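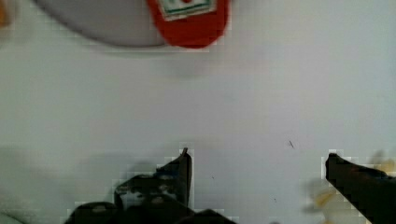

Working group on gripper practice, Lalten site
Minutes, January meeting, 2:00 p.m.

Present: Uriel Sandoval (chair), Chanida Hemmin (minutes), Cisneros cell operators
Apologies: Nomia

1. Previous minutes
Accepted with one correction to item 4.

2. Tabletop handling rules, draft 2
Chanida went through the comments received. Rule 6 now reads: "Fingers stay open until the arm has stopped above the item." Uriel asked for a speed limit near dishes — left open until Nendura sends its figures.

3. Surface cleaning
Agreed that tables are wiped before each session and the wipe is logged. Operators wanted this once a shift. Not carried.

4. Episode review
1,152 episodes checked against draft 1, 69 returned for relabeling. 31 of those had no operator initials.
Action: Chanida to make initials a required field.

5. Other business
Spare finger pads are in the second drawer, Cisneros cell.

Meeting closed 3:10 p.m.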